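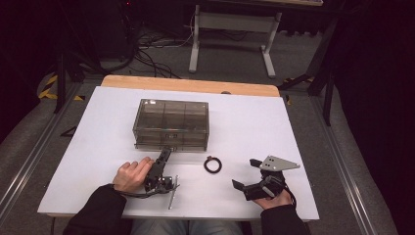 Smoked box, three compartments, with the small black ring still out on the board.

Home | Ask | Storage & Sorting | Unanswered | Log in

Does a divided box really keep small rubber rings tidy?

Kasmont, 12/23/20
Everyone swears by these see-through boxes. I have 73 rings in 2 sizes and can't see what three sections does that a jam jar doesn't. The tint looks like a nuisance too. Am I missing something?

Stustier
Get one, they're great. Had mine since February.
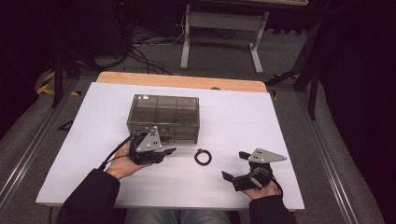 Dambrauskienė

I wouldn't say great. You can see the dividers through the tinted sides well enough, but black rings in a smoky box? I'd want a label on each section. A jar is fine for one size - with two you'll be tipping the lot out every time. Sort them on something white, like the board there, where a black ring shows up. And check the walls go right down to the bottom before you pay, as thin rings creep under. I sent one back for that.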